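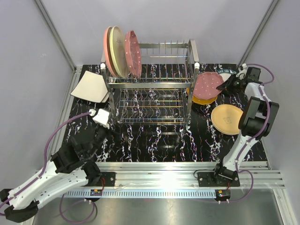 **Benoît Besnard** 回复：
分段重标注这一步我没看懂。你把每条演示切成抓取、转移、对槽、松手四段，再给每段配一个进度标量，让策略多预测一维。那对槽阶段的提升到底来自进度预测，还是来自切段时顺手删掉的停顿帧？这两件事在主楼里是绑在一起改的。

---

**kappa_0**（楼主）：
问得对，主楼写得太省。补一下设置：

- 任务：双臂把盘子从台面逐个立进双层沥水架的上层
- 演示：692 条，遥操作采集，最长的一条 1375 步
- 策略：动作分块，chunk 长度 100，推理时做时间集成
- 基线：同一网络，不加进度头，数据不切段
- 评估：每个条件 60 次，初始摆放两边一致

基线成功 31 次，加进度头成功 40 次。成功的定义是松手之后盘子仍立在两根隔条之间，没有倒向相邻盘子。

停顿帧确实删了，阈值是末端速度连续低于设定值。只删停顿、不加进度头的那一组还没跑。

---

**夜班标定**：
那现在的结论应该写成“删停顿加进度头，合起来有提升”。遥操作数据里，人在对槽之前几乎都会停一下看角度，动作分块策略学到这种停顿以后容易卡在原地，这是老问题。我在 Retdale 的夹具上单独删过停顿，成功率涨得比换网络还多。

另外 31 和 40，样本量 60，按独立样本算双侧 p 值在 0.1 上下，标题里的“显著”建议去掉。

---

**kappa_0**（楼主）：
标题已改。

不过初始摆放是配对的，用独立样本检验偏保守。配对统计：基线失败而新方法成功 14 组，反过来 5 组，精确 McNemar 双侧 p = 0.064。也过不了 0.05，但没有那么难看。

---

**Theresia Wyss**：
配对检验的前提是两边的初始状态真的一致。你们怎么复位的？手摆盘子，偏几毫米、转几度，对边缘不规则的盘子影响很大。波浪边和扇形边的盘子，转一个小角度，夹爪碰到的就可能从凸处变成凹处，开口余量完全不同。圆盘没有这个问题，方盘又是另一种情况。

---

**kappa_0**（楼主）：
复位用的是叠图法：把参考画面半透明叠在实时画面上，人对着摆。位置误差事后抽查过，平移在可接受范围内，转角没有测。波浪边这一点我们之前没考虑，承认。

---

**Theresia Wyss**：
那么请把结果按盘形拆开报。混在一起的话，圆盘容易，分母里圆盘多一点，总数就好看。

---

**铝型材爱好者**：
插一句台面的问题。黑底白纹的大理石花纹，纹路边缘还带彩色，再加上前面那根铝型材上有一块很强的反光，视觉编码器会不会把纹路当定位线索？我见过换一张桌布成功率直接掉一半的。

---

**夜班标定**：
固定台面、固定相机，拿纹路当线索不算错，只是泛化不出去。楼主没有声称跨场景，这条可以先放一放。我更关心架子。不锈钢细丝的隔条，深度相机基本给不出可用的点，纯 RGB 又要在高光里分辨哪根是哪根。进度头对这件事能有什么帮助，机理上说不通。

---

**kappa_0**（楼主）：
机理上我的理解是这样：基线的典型失败发生在盘子底边刚碰到隔条的时候。此时画面几乎不变，策略分不清自己在“准备下放”还是“已经放好该松手”，于是提前松手，盘子斜搭在隔条顶上。进度头逼着网络从关节角和前后文里把这两种状态分开。它不改善对隔条的识别，对不准的照样对不准。

失败类型能部分支持这个说法。基线的 29 次失败里，提前松手占了大头，新方法里这一类明显减少，对偏和夹取失败两类基本没动。

---

**Benoît Besnard**：
输入里有历史吗？如果只有单帧图像加当前关节角，“前后文”从哪里来？

---

**kappa_0**（楼主）：
用词不准。输入是单帧加当前关节角，没有历史。能用的信息是夹爪开度和末端高度。

---

**Benoît Besnard**：
那进度标量在这两个状态上就未必可辨。对槽末尾和松手开头，图像相近、关节角相近，标签却从一段跳到下一段。网络只能回归到中间值。你有没有画过进度预测随时间的曲线？如果边界处是一段平台，你的机理解释就站不住，提升多半还是删停顿带来的。

---

**kappa_0**（楼主）：
画了几条，边界处确实有平台，长度不一。成功的那些回合里平台比较短。样本太少，不敢下结论。

---

**Lundalberg_07**：
我反对一边倒地归因给删停顿。我们做叠碗，删停顿以后卡住的情况少了，但碰撞变多，因为人停下来看的那一下之后往往跟着一个小修正，停顿删掉，修正前后的动作被硬拼在一起，速度不连续。最后净收益接近零。盘子进槽的容差比叠碗小，按理副作用更大。

---

**夜班标定**：
看你怎么删。整段抽掉当然会跳，我是重采样，把停顿压到几帧，两端插值。楼主是哪一种？

---

**kappa_0**（楼主）：
整段抽掉，没有插值。检查了一下拼接处的关节速度，有可见的跳变，时间集成应该抹平了一部分。

---

**Theresia Wyss**：
“应该”这里也要测。关掉时间集成跑一遍就知道了。

顺便问空槽的选择。上层左半已经立着三个盘子，右半全空，演示者选槽有没有规定？如果每个人随意选，动作分布是多峰的，分块策略在选槽上来回犹豫，看上去也像“停顿”。

---

**kappa_0**（楼主）：
规定是从已有盘子往右依次放，但早期数据没有严格执行。粗看有一部分演示是跳着放的，比例还没统计。这一项会进元数据。

---

**铝型材爱好者**：
跳着放的单独拎出来，别直接扔。拿来做条件输入，给一个目标槽编号，多峰问题就没了，还能顺便测指令跟随。

---

**Benoît Besnard**：
同意给槽编号，但别和这次的消融混在一起跑，否则又多一个变量。我的建议是二乘二：删停顿与否，进度头与否，四格都用同一批初始摆放，执行顺序随机，评估的人不知道当前跑的是哪个模型。顺序这一条主楼没提，先跑完基线再跑新方法的话，夹爪指垫磨损和相机温漂都会混进去。

---

**kappa_0**（楼主）：
上次是先基线后新方法，没有交错。

按二乘二重跑，计划如下：

1. 停顿改成重采样压缩，整段抽掉的版本作为附加组
2. 初始摆放加转角记录，波浪边和扇形边的盘子在背面贴标记
3. 四个条件交错执行，模型名对评估者隐藏
4. 结果按圆盘、方盘、异形边分开报
5. 时间集成的开关只在最好的一格上做

每格仍是 60 次，再多机时排不开。

---

**夜班标定**：
每格 60，四格之间看交互项，功效很低，提前有个心理准备。主效应可以把两格合起来看，勉强够用。第二条的标记别贴在相机看得到的地方，盘子立起来以后背面是会露出来的。

---

**kappa_0**（楼主）：
收到，标记改成只在复位时用的可拆贴片，开跑前揭掉。主楼的机理那一段先折叠，六月贴四格的原始计数和全部进度曲线。

---

**Lundalberg_07**：
原始计数请带上每回合的失败类型，我拿叠碗的数据对一下。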